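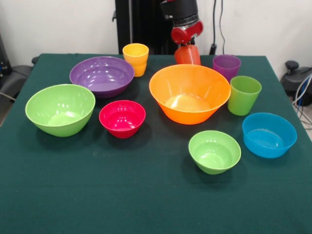

24/04/2021

Tableware sorting, second day. The green cloth stays, Vojtěch agrees that the colors are easier to compare on it.

Problem with names: on my list I wrote only "green bowl", but we have a large one and a small one in the same light green. From today please write "green L" and "green S". The yellow cup goes a little to orange near the base, so do not mix it with the orange cup.

The yellow cup has a ribbed band and bowls do not stack well with cups. Keep separate boxes.

To do: ask Hedvika for the Barstead box, 60 cm. Label the shelf before August.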